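Robot cells, handout 4: setting up the arm in the kitchen sim
Notes from Mandla Hendricks's session, typed up 12 March 2018. Read before the practical, bring a copy.

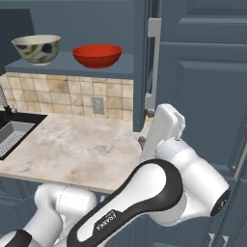

1. Before you start

Log in with the Stotdale account, not your own. Own accounts can't write to the shared cell folder and you'll lose the lot when you close.

Check which kitchen you've loaded. The tall cabinet with the long white handle should be to the right of the worktop, sink to the left. If you've got a different layout you're in the Merneck file. Close without saving.

Don't edit the master. Copy it, put your initials on the end, work in the copy.

Gravity on. Somebody always leaves it off from the mounting exercise, and the arm will look fine until you let go of a joint.

2. Base and mounting

Base position gets typed in. No dragging. Dragging looks right on screen and then the cabinet is out of reach by a few millimetres and you spend the afternoon blaming the controller.

Base must be fixed to the world. Test: give the forearm a push with the mouse. Whole arm slides = not fixed. Go back and set it.

Check the elbow against the front edge of the worktop. This is the tight spot in this cell. When the arm reaches up to the right the elbow sits low and near the counter, and from the default view you can't judge the gap. Turn the view and look from the side, then from above.

Min gap elbow to counter: 60 mm for the practical. Less than that and your plan will probably fail when the door swings.

3. Joint limits and home pose

Load the limits file, then move each joint by hand to both ends, slowly. Write down where it stops. Compare with the sheet. If a joint goes past the sheet value the file hasn't loaded, even if the log says it has (it says so whenever it finds the file, doesn't mean it read it).

Home pose: folded back, clear of the counter, gripper away from the cabinet. Save it as home. Not Home, not home1. The script is fussy about capitals.

Always go home before loading a new door model. If you load with the hand up against the handle the two shapes can end up overlapping and the solver throws the arm across the kitchen. Funny once.

4. Gripper

Open and close it in free space first. Both fingers should travel the same distance. If one lags, check the mirror setting on the second finger.

Finger friction - leave at the cell value for the first run. Change one thing at a time and note it.

Tool centre point goes between the fingertips, not at the wrist flange. Most common mistake last November by a long way. Symptom: approach looks good, then the palm drives straight into the door.

5. Handle and hinge

Handle is vertical so the approach is from the front with the fingers either side of the bar. Aim for the lower part, easier on the shoulder. Keep clear of the small grey bits down by the counter edge, they have collision shapes too and the hand will catch on them.

Hinge checks:
- swing the door by hand with the arm at home
- make sure it turns about the hinge side and not the middle of the panel
- check it stops where it should and doesnt pass through the shelf
- set damping, then let go of it half open. It should stay put

If the door shakes when nothing is touching it, the panel and the cabinet side are overlapping. Turn off collisions between those two only. Please not for the whole cabinet, Yurii Karpenko had to redo four copies because of that.

6. Bowls on the shelf

Leave them where they are. They are part of the cell. They're also a handy check: run the sim with the arm still and watch them. Bowls creeping along the shelf = time step too big. Halve it and try agian.

Don't freeze them in place to hide the creeping. Door contact will be wrong as well and you won't see it.

7. First run

Speed at 2 per cent. Yes it is slow. Hand on the stop key.
Home, then approach, then stop short of the handle. Look from two sides.
Close the fingers, small pull, let go, back off, home.
Only then put the speed up, in steps. Full 100 per cent is not needed for anything in this handout.

Save the log after every run, including the bad ones. Bad ones especialy.

8. Looking after the cell

Weekly: clear old logs, check the limits file against the Gratstead copy, run the bowl check from section 6.
After any update: do sections 2 to 5 again from the start. Panasiuk contact settings get reset by updates and there is no warning.
Faults go in the cell book with what you changed last. "Doesn't work" is not a fault report.

To hand in: your joint limit table, elbow gap from the side view, one log from the slow run. Two pages at most.

Next handout: drawers, same arm, same kitchen.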